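아르켈 셀

아르켈 셀(Arkel cell)은 플레로몬트(Plerormont)의 음찰리 공작실(Mtshali 工作室)이 만들어 쓰는 탁상형 양팔 로봇 작업 셀이다. 흰 작업면 하나를 두 대의 로봇 팔이 나누어 쓰며, 접시를 집어 식기 건조대에 꽂거나 건조대 위의 접시를 다루는 작업을 주로 한다. 설계는 카라보 즈와네(Karabo Zwane)가, 배선과 정비 절차는 로혹람(Hok-lam Lo)이 맡았다. 구조가 단순한데도 손볼 곳이 무척 많고, 그 손보는 방법이 꼼꼼히 기록되어 있어 소형 양팔 셀의 정비를 배우려는 사람들에게 훌륭한 교재 노릇을 한다.

개요

셀은 한 사람이 앞에 서서 모든 부위에 손을 넣을 수 있는 크기로 설계되었다. 작업면의 폭은 804mm이며, 뒤와 양옆을 밝은 색의 민무늬 벽이 둘러싼다. 두 팔은 모두 앞쪽에서 출발해 뒤쪽을 향해 뻗는다. 이 배치 덕분에 정비하는 사람은 받침부와 배선 하단을 바로 앞에 두고 일하게 되는데, 실제로 가장 자주 만지는 곳이 바로 그 자리이므로 대단히 편리하다.

팔의 관절과 집게는 검은색, 관절 사이의 링크는 흰색이다. 정비 기록에서는 왼팔을 L, 오른팔을 R로 적고, 관절은 받침부에서 집게 쪽으로 차례로 번호를 매긴다. 'R의 팔꿈치'처럼 말로 부르는 방식도 흔히 쓰인다.

명칭

'아르켈'은 처음에 제어 프로그램의 이름이었다. 프로그램이 여러 번 다시 쓰이는 동안 셀 자체를 가리키는 말로 굳었고, 초기 도면에 적힌 '접시 탁자'라는 이름은 거의 쓰이지 않는다. 다만 예비 부품 상자에는 옛 이름표가 그대로 붙어 있어, 처음 온 사람이 부품을 찾다가 한참 헤매는 일이 있다.

구조

작업면과 틀

작업면은 흰색 직사각형 판이고 가장자리를 금속 프로파일이 두른다. 앞쪽 레일과 그 앞의 흰 전면 패널 사이는 부스러기가 모이기 쉬운 자리여서 청소할 때 빠뜨리지 않는다. 전면 패널에는 좌우로 네모난 개구부가 하나씩 있고, 검은 받침판이 그 안에 놓인다.

틀을 맞출 때는 앞쪽 레일을 기준으로 삼는다. 앞쪽 레일의 수평을 잡고, 좌우 레일을 거기에 맞춘 뒤, 뒤쪽 모서리를 마지막에 조인다. 순서를 바꾸면 작업면이 미세하게 비틀리는데, 눈으로는 좀처럼 보이지 않다가 집게가 낮게 내려갈 때 비로소 드러난다. 이 셀을 다루는 재미 가운데 하나가 바로 이런 데 있다. 나사 하나의 조임이 접시 한 장의 자리로 고스란히 나타난다!

팔과 집게

각 팔은 받침 관절, 아래 링크, 팔꿈치 브래킷, 위 링크, 손목 모터부, 집게로 이어진다. 팔꿈치는 검은 측판 두 장이 간격을 두고 마주 선 모양이며, 육각 렌치를 넣기에 넉넉한 공간이 나온다. 손목 쪽은 훨씬 빽빽하다. 모터 여러 개가 가까이 붙어 있고 브래킷과 가는 전선까지 겹쳐서, 손목을 처음 분해하는 사람은 반나절을 잡는 것이 보통이다.
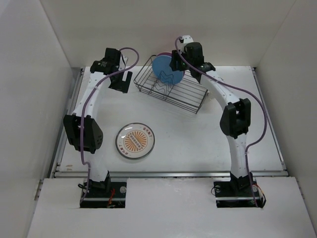

접시 꽂기 작업 중의 아르켈 셀. 오른팔의 집게가 건조대에 선 파란 접시의 가장자리에 가 있다.

집게는 접시의 테두리를 다루도록 조정한다. 접시마다 두께와 굽의 높이가 달라서, 닫힘 폭은 한 가지 값으로 고정하지 않고 접시 종류별로 따로 저장해 둔다. 유약이 매끄러운 접시는 집는 힘을 조금 높이고 속도를 낮춘다. 즈와네의 초기 설정표는 이 두 값을 한 칸에 묶어 적었으나, 로혹람이 둘을 나누어 적기 시작하면서 조정이 눈에 띄게 쉬워졌다.

배선

두 팔 모두 보라색 선이 팔을 따라 손목에서 받침부까지 내려온다. 색이 선명해서 흰 링크와 검은 관절 위에서 금방 눈에 들어오며, 점검자는 선의 곡선만 훑어보아도 걸리거나 당겨진 곳을 찾을 수 있다. 손목 근처와 팔꿈치 옆에는 일부러 여유를 남긴다. 팔을 완전히 뻗었을 때와 가장 많이 접었을 때 양쪽에서 모두 선이 팽팽해지지 않아야 하며, 이 여유를 어디에 얼마나 둘지가 배선 작업의 핵심이다.

받침부에는 붉은 전선을 비롯한 여러 가닥이 모인다. 전원은 24V이다. 커넥터를 뽑을 때는 전원을 내리고 표시등이 꺼질 때까지 기다린다.

설치 절차

공작실의 설치 지침은 하루에 끝낼 수 있는 분량으로 짜여 있다. 작업자는 2명이 원칙이다. 한 사람이 팔을 받치고 다른 사람이 나사를 조인다.

먼저 틀과 작업면을 조립한다. 작업면을 얹은 뒤에는 긴 자를 대각선으로 두 번 대어 들뜬 곳을 확인하고, 틈이 보이면 얇은 받침쇠를 넣는다. 벽은 이 단계에서 세우지 않는다.

다음으로 받침판을 개구부에 앉힌다. 나사는 모두 손으로만 돌려 넣어 두고, 좌우 받침판의 앞변이 레일과 나란한지 본 다음 대각선 순서로 본조임을 한다. 팔은 왼쪽부터 올린다. 왼손잡이 작업자라면 오른쪽부터 올려도 무방하다고 지침에 덧붙여져 있다.

두 팔이 서면 배선을 한다. 투명한 타이로 선을 링크에 묶되 처음에는 느슨하게 걸어 두고, 팔을 손으로 천천히 움직여 본다. 뻗고, 접고, 손목을 양쪽 끝까지 돌려 본 뒤에 타이를 당겨 고정한다. 관절을 가로지르는 구간에는 타이를 걸지 않는다. 남은 타이 꼬리는 바짝 잘라 낸다. 꼬리가 길면 정비하는 사람의 손등을 긁는데, 겪어 본 사람은 다시는 잊지 않는다.

마지막으로 벽을 세우고 원점을 잡는다. 각 관절을 기준 자세에 놓고 값을 기록한 다음, 낮은 속도로 같은 자세를 되풀이해 호출한다. 집게 끝이 매번 같은 점에 오면 속도를 한 단계 올린다.

건조대 위치 잡기

건조대는 작업면 뒤쪽에 둔다. 똑바로 놓으면 두 팔이 접근하는 각도가 좁아지는 탓에 비스듬히 돌려 놓는 방식이 널리 쓰인다. 정확한 각도는 정해져 있지 않다. 건조대를 놓고, 빈 집게로 접근 동작을 해 보고, 팔꿈치끼리 너무 가까워지면 건조대를 조금 더 돌린다.

철사로 된 건조대는 가벼워서 접시가 닿을 때 밀릴 수 있다. 플레로몬트에서는 바닥에 미끄럼 방지 점을 붙여 시험했고, 붙이는 위치에 따라 결과가 꽤 달랐다. 현재의 지침은 네 모서리에 가까운 철사 아래를 권한다. 점이 닳으면 네 개를 한꺼번에 간다.

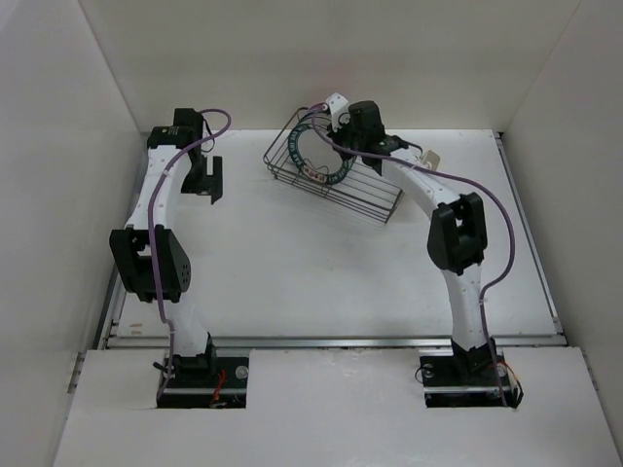

두 팔의 역할은 미리 고정되어 있지 않다. 오른팔이 접시를 다루는 동안 왼팔이 비어 있는 경우가 많고, 그때 왼팔은 대기 자세로 물러나 있어야 한다. 대기 자세를 잘 고르는 일은 생각보다 까다롭다. 너무 멀리 두면 다음 동작이 늦어지고, 너무 가까이 두면 상대 팔의 선과 닿는다. 로혹람은 팔꿈치 바깥쪽으로 크게 휘는 선의 폭까지 팔의 부피로 계산하자고 제안했고, 이 방법을 적용한 뒤로 대기 자세를 고치는 횟수가 확 줄었다. 간단하면서도 참으로 영리한 해법이다.

접시의 방향도 조정 항목에 들어간다. 세워 꽂는 자세와 눕혀 두는 자세는 손목 관절을 쓰는 범위가 전혀 다르며, 원점이 조금만 틀어져도 한쪽 자세에서만 오차가 커지는 일이 생긴다. 따라서 원점 확인은 두 자세를 모두 써서 한다. 접시는 무늬가 있는 것과 단색인 것을 섞어 쓰고, 이가 나간 접시는 바로 빼낸다.

일상 점검

매일 첫 작업 전에 하는 점검은 짧다. 작업면을 마른 천으로 닦고, 레일을 따라 손가락을 훑어 이물을 찾고, 두 팔의 선을 눈으로 따라간다. 이어서 빈 집게를 여러 번 여닫으며 소리를 듣는다. 숙련된 점검자는 이 소리만으로 손가락판 나사가 풀렸는지 알아맞힌다.

주간 점검에서는 팔꿈치 측판의 나사를 토크 렌치로 확인하고, 받침부 커넥터가 끝까지 꽂혀 있는지 본다. 작업면의 흠집도 기록한다. 얕은 자국은 작업에 영향을 주지 않으므로 위치만 적어 두고, 손톱이 걸릴 만큼 깊어지면 판을 돌려 끼운다. 판은 앞뒤를 바꾸어 쓸 수 있다.

월간 점검 때는 원점을 새로 잡는다. 종전 값과 새 값을 나란히 적어 두면 어느 관절이 서서히 밀리는지 보인다. 플레로몬트의 기록에서는 오른팔의 받침 관절이 늘 먼저 움직였다. 원인은 아직 분명하지 않으며, 즈와네는 받침판 개구부의 가공 차이를, 로혹람은 작업량의 차이를 꼽는다.

흔한 고장과 수리

집게의 한쪽 치우침. 닫을 때 접시가 한쪽으로 밀리는 증상이다. 손가락판 나사를 풀고 집게를 닫은 상태에서 판을 다시 맞춘 뒤 조인다. 그래도 남으면 손목 끝 관절의 원점을 의심한다.

선의 걸림. 팔이 특정 자세에서 주춤하거나 손목이 덜 돌아간다. 여유분이 타이 사이에서 미끄러져 한쪽으로 몰린 경우가 대부분이다. 타이를 자르고 처음부터 다시 건다. 기존 타이를 밀어서 맞추려는 시도는 권장되지 않는다.

간헐적인 통신 끊김. 받침부에서 손목까지 커넥터를 한 개씩 뽑아 확인해야 해서 시간이 가장 많이 드는 수리이다. 2022년 6월 18일의 정비에서는 커넥터를 전부 점검하고도 원인을 찾지 못하다가, 팔꿈치 안쪽에서 심선이 끊어진 전선 한 가닥을 발견했다. 피복은 멀쩡했다. 이 사례 이후 전선을 가볍게 구부리며 저항을 재는 항목이 절차에 추가되었고, 지금은 가장 사랑받는 점검법이 되었다.

손목 모터의 과열 경고. 접시를 든 채 오래 멈추는 동작이 있는지 먼저 살핀다. 동작을 고쳐도 경고가 이어지면 모터를 교체한다. 교체할 때는 떼어 낸 순서대로 나사를 칸막이 상자에 담는다. 길이가 비슷한 나사가 섞여 있고, 긴 나사를 짧은 자리에 넣으면 하우징 안쪽이 상한다.

부품과 개량

예비 부품은 와토(Watow)라는 부품상을 통해 들여온다. 집게 손가락판과 팔꿈치 브래킷은 공작실에서 직접 만들기도 하는데, 도면이 간결해서 초심자의 첫 가공 과제로 인기가 높다.

가장 큰 개량은 4월에 있었다. 이때 선을 묶는 위치가 전부 바뀌었고, 링크마다 타이를 거는 지점이 도면에 표시되었다. 개량 뒤의 첫 연속 시험에서 셀은 배선을 손대지 않고 1,864회의 집기 동작을 마쳤다. 이전 배선으로는 그 절반도 채우지 못하고 멈추곤 했으니, 타이 위치만 옮겨 얻은 결과로는 굉장한 성과이다.

벽을 탈착식으로 바꾸는 안은 검토 단계에 있다. 옆벽을 떼면 손목 정비가 한결 쉬워지지만, 벽을 다시 세울 때마다 틀의 직각을 확인해야 한다는 부담이 따른다. 시험용 벽 한 장이 왼쪽용으로 제작되었고, 고정 방식으로는 걸쇠와 나사가 함께 비교되고 있다.

같이 보기

양팔 로봇
로봇 집게
원점 보정
케이블 관리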